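Bring back the noticeboard

9 January 2020

The Cakdale library took down its community noticeboard in May and put up a screen. The screen is a good screen. It shows the opening hours, the weather and a rotating set of slides about council programs, and you can read it from the front door. If you want something on it, you fill in a form on the council website, attach a file in the right shape, and wait up to 11 working days for approval.

I think this was a mistake, and I would like the cork back.

The old board was on the left as you came in, next to the returns chute. It was ugly. There were ads for lawnmowing pinned over ads for piano lessons, and a flyer for a trivia night that had been over for two years. Somebody had lost a grey cat. Somebody else was selling a colour television, the deep kind, for a price that suggested they had not looked at what those go for now. The pins were always running out and people took to using bits of sticky tape, which the council's report on the matter describes as damage to a fixture.

That report is 23 pages long and can be downloaded if you know where to look. It gives the number of items pinned to the board over the previous year as 129, and the number of items shown on the screen as 300, and treats the second figure as an improvement on the first. I went through the list at the back. Nearly all of the 300 came from the council itself. There are reminders about bin nights, several versions of the same slide about dog registration, and a notice about the Idetberg Road detour that ran for weeks after the road reopened. The items from residents fit on one page.

Nothing stops residents from using the screen, and the council has said so more than once. But there is a difference between a thing being allowed and a thing being easy. Pinning up a card took a card and a pin. You could do it on your way to return a book, and you could do it if you had no email address or poor English. A man offering to sharpen mowers is not going to make a slide in landscape format for the sake of two or three jobs a month. He will do without, and so will the people whose mowers are blunt.

The usual answer is that all of this has moved online. Some of it has. Cakdale has a busy buy and sell group, and the Dokider app, which the council promoted for a while, has a section for local services. I use both. The trouble is that they show me what they think I want. I have looked at bookshelves once and I now see bookshelves every day. A board shows everyone the same mess. I found my dentist on it, and I joined a walking group I would never have searched for, having had no idea I wanted to go walking.

There is also the question of what a town looks like to someone who has just arrived. When we moved here I read the whole board while my daughter picked out her books. In ten minutes I knew there was a brass band short of trombones, a dispute over the tennis court lights and a woman in Aidoo Street who would take in hems. None of that would have made it past a form. Most of it would not have seemed worth filling one in.

I accept that boards need some looking after. Old notices should come down. Anything nasty should come down faster. At the library in my mother's town, each card gets a date written on the corner at the desk and is thrown out after a month, and the desk staff tell me it takes them a few minutes on a Monday. They have never needed a policy for it.

The council says the wall is now taken up by the screen and its cabling. There is a perfectly good stretch of wall beside the photocopier. A sheet of cork costs less than the bracket that holds the screen up. I would pay for it myself, and I have written to say that, and was thanked for my feedback.

It may be that the board comes back and stays half empty. People get out of habits quickly, and seven or eight months is long enough. I would still rather have it there. A half-empty board with a card for piano lessons on it is more use to me than another reminder about dog registration, and my dog is already registered. 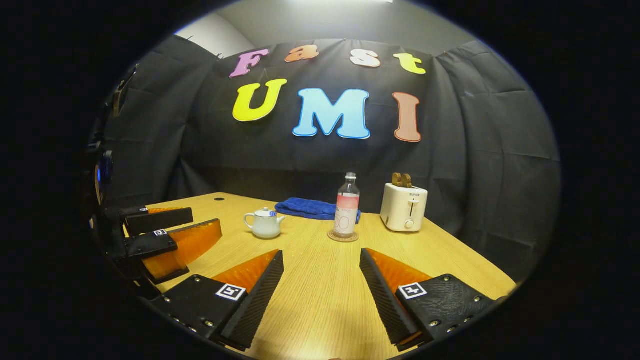
Colourful cut-out letters on black fabric, behind a light wooden table.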